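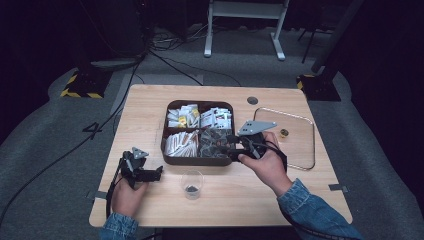
Pale wood table, two hand-held grippers

Haduvix Rollout, Change Control Board
Minutes, February session

Present: project management, requirements, test, infrastructure, Cesdale site operations, Ó Riain (integration supplier). Apologies: finance.
Session opened 10:05. Quorum met.

1. Previous minutes
Accepted with one correction. Item 4 should read "baseline 3," not "baseline 2."

2. Requirements baseline
The baseline stands at 392 approved requirements. Of these, 271 are traced to at least one test case. Test asked that untraced items be sorted by release before any further trace work is done. Agreed.
Action: requirements to issue the sorted list before the next session.

3. Change request 137, archive search
Cesdale requests that search cover closed orders as well as open ones. Requirements noted that the signed scope covers open orders only. Cesdale accepted this reading and asked that the request go forward as a paid change.
Ó Riain stated that the present index is sized for open orders and would have to be rebuilt. The supplier's estimate excludes data cleanup, which Cesdale regards as part of the work. The two positions were recorded and not resolved.
Decision: deferred. Impact statement to be resubmitted with cleanup shown as a separate line.
Action: Ó Riain, Cesdale.

4. Flakov interface
The message layout was frozen at the last session. Infrastructure reported that the nightly transfer stops when a batch exceeds 2,000 records. A retry does not clear the fault. Splitting the batch does, but the receiving side then logs a duplicate header.
Decision: split batches in the test environment only. No change to the frozen layout.
Action: infrastructure to send log extracts to Flakov.

5. Risk log
Risk on shared test environment raised from medium to high. Risk on license renewal closed. Wording of the training risk to be revised; owner remains site operations.

6. Other business
Change request forms submitted without a cost code will be returned unread. Test asked for the form template to be moved to the project library. Agreed.

Next session: March, same room, 10:00.
Session closed 11:20.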